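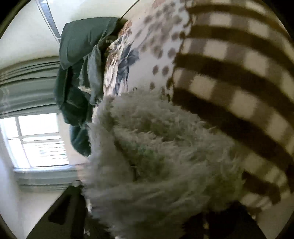
I can tell a fleece from a fake fur with my eyes shut, and I would like to know who is going to teach the gripper that, one sorter wrote on the question sheet in February. A good part of this page is an attempt to answer.

Home | Sites | Working here | Automation FAQ | Forms

Automation at Lotasdale: questions from the sorting floor

What is being installed?

Two Vurnis picking cells, at the end of the soft goods line. Each cell lifts one textile item at a time from the infeed table, turns it under a light and places it in a bin. The cells are supplied by Chukwu. Wodine owns the building, the line and all data recorded on it.

Which items will the cells handle?

To begin with, single-layer items of one fabric: sheets, towels, plain curtains, tablecloths. Mixed items stay with the sorters. These include anything that joins long pile to flat cloth, or a print to a check, because the grip that suits one part often slips on or drags the other. The list will be reviewed once the first set of results has been checked.

Why is shaggy fabric a problem?

Long pile hides the edge of the cloth. The jaws may close on fibre alone, and the item is then dropped or pulled out of shape. Pile also breaks up the outline the software uses to choose a grip point. Sorters deal with this by feeling for the backing before they lift. The present jaws have no sense of touch beyond a reading of how far they have closed.

How does the system learn to grip?

From demonstrations. A sorter picks up and moves items with a hand-held gripper fitted with a camera, and the recordings are used to train the cell. The target for the first round is 3000 usable picks. At the last count there were 2779. A pick is usable if the item is held, lifted clear and released without a second attempt.

Do I have to take part in the recordings?

No. Recording is voluntary and is done in paid hours. Pick rates are not measured during a recording session, and time spent on it is taken out of your line average. Sessions last about 40 minutes, with a break before you return to the line. The hand-held gripper is heavier at the front than it looks, so tell the shift lead if your wrist aches — the session stops and is still counted as worked.

Does the camera record me?

It points at the jaws and the cloth. It also takes in whatever lies beyond them, which can include windows, walls and other people at the table. Sound is switched off. Clips in which a face can be made out are deleted before the set is passed to Chukwu. You may ask to see any session you recorded.

Will there be fewer sorting jobs?

No sorting post at Lotasdale will be closed as a result of the first two cells. That undertaking covers the trial only. Any proposal to add more cells would be put to staff in writing before an order was placed. We cannot say at this stage what such a proposal would contain.

What will change in my working day?

Fewer plain items will reach the hand tables. The remaining work will be slower per item and will need more judgement, so the hourly target for hand tables is suspended until a new one has been agreed. Sorters who move to cell duty will clear dropped items, check the bins and mark wrong grades on the screen.

Is cell duty paid differently?

It is paid at the grading rate from the first shift, including training shifts.

What happens if the cell puts an item in the wrong bin?

Mark it on the screen and move it by hand. The error is logged against the cell and does not appear on your record. Do not reach into the bin while the arm is moving — use the stop bar and wait for the amber light.

Who can stop a cell?

Anyone on the floor. You do not need permission, and you will not be asked to restart it yourself.

My question is not listed.

Use the question sheet by the clocking-in point, or the form under Working here. Replies are added to this page without names.

2 comments | Share this page

Wodine, Lotasdale site | Contact the site office | Copyright Wodine | Back to top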